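Ticket 728: left arm drops out partway through the lemon routine
Opened by: Senthil Bangera
Status: open again (sorry)

Right, so I thought I'd cracked this one and I haven't. Writing it all down while it's fresh, mostly so Lavanya can tell me what I've missed.

What happens: both arms home fine, I start the drinks sequence (jigger, cup, lemon, the usual), and somewhere in the first few minutes the left arm stops listening. It doesn't flop or anything dramatic, it just holds where it is and the Latirach controller logs "joint timeout 2928" over and over. The right arm carries on as if it's having a lovely day. Power cycle, all good, then the same again.

What I've tried so far:

Swapped the two data cables over. Fault stayed with the left arm, so I'm calling the cables innocent.

Swapped the power leads. No change, apart from me banging my head on the underside of the bench.

Put the gripper speed down to 50 per cent in Flestano. This one fooled me completely! Ran beautifully all evening, I closed the ticket, went home pleased with myself, and the next morning it fell over on the very first go.

Rolled the firmware back to the September build. Worse, if anything, and it forgot my saved positions, so I had to teach every one of them again by hand. Put the current one back on.

Lavanya Menon replied: Is the timeout still at the default? Mine was far too tight with two arms on one hub. Try 400 ms and see if the error at least changes.

Done that. It's now at 400 and the error comes up less often, about once an evening, which is progress but I don't trust it. My money's on the hub (it's the cheap Oston one, I know, I know). There's a spare Amin hub in the drawer at the workshop that I'll dig out next. 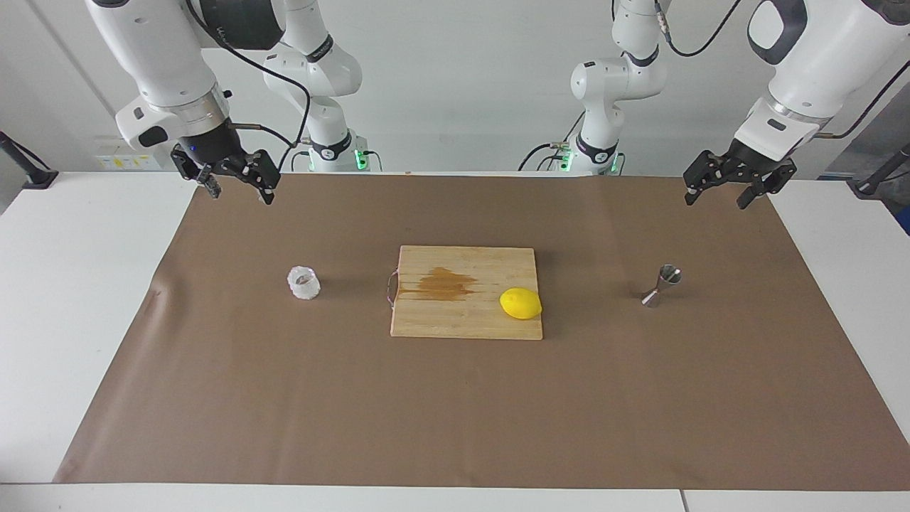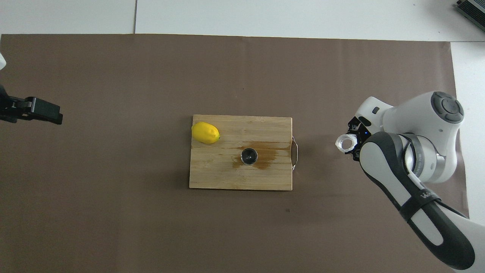 My other headache is the lemon pick, and I'd like to keep it on this ticket because I suspect it's the same delay showing up somewhere else. The planner asks for a pose, the arm gets there late, and the fingers close on where the fruit ought to be. I do shift things between runs to keep it on its toes, so the lemon might be out near the end of the board or right up in a corner, and I had wondered if the big brown stain on the wood was confusing the detection. I turned the detection overlay on and it drew its box round the lemon quite happily, stain or no stain, so I'm leaving the vision side alone for now. Plan is: new hub, timeout stays at 400, gripper back up to full speed, and I'll post the log whichever way it goes. Lavanya, if you've still got your hub settings saved anywhere, could you paste them in here please?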